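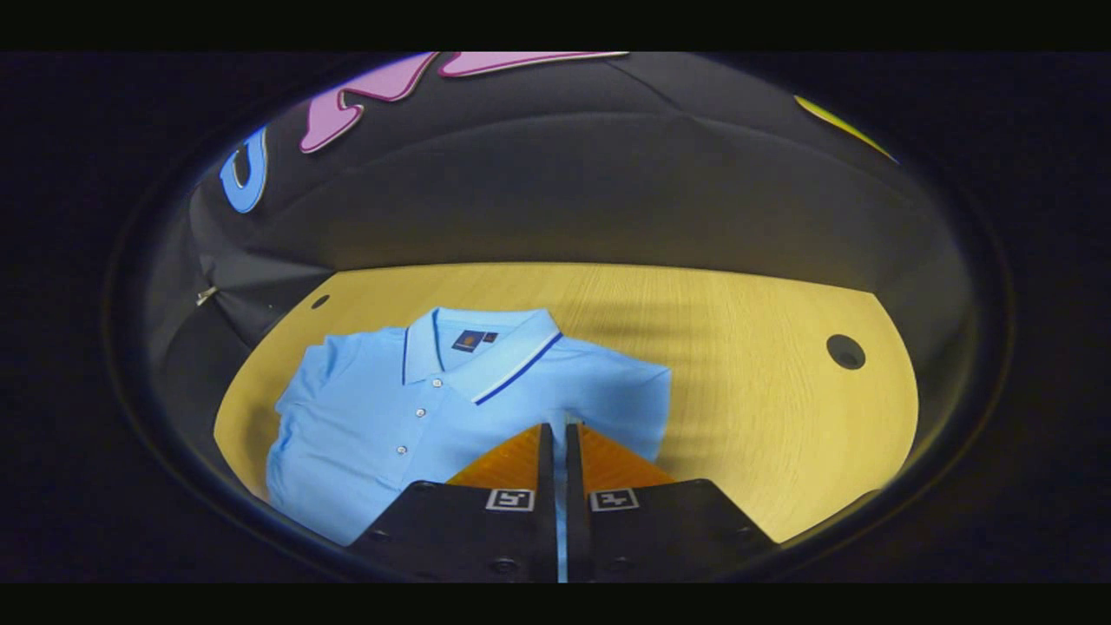 What changes for textile labels under the new import rule? Each garment must carry its fiber content by percentage on a permanent label, in place of the removable hang tag accepted until now.

Home | News | Trade | Standards | Archive

The requirement takes effect in December and applies to knit and woven apparel in shipments of more than 400 pieces. Smaller consignments may continue to use hang tags.

Fibers that make up less than 5 percent of total weight can be listed as "other fibers" unless they serve a stated function, such as stretch. Labels must remain legible after 20 wash cycles.

Testing laboratory Vastus will accept samples ahead of the deadline. Gladys Huanca, who heads its fiber analysis section, said blends of cotton and regenerated cellulose take the longest to process, as the two must be separated chemically before weighing.

Importer Simametti has asked for a longer transition on stock already in warehouses. Its compliance manager, Radomír Hubáček, put the number of affected cartons at 1000. A reply is pending.

Filed under: Apparel & Textiles, Labeling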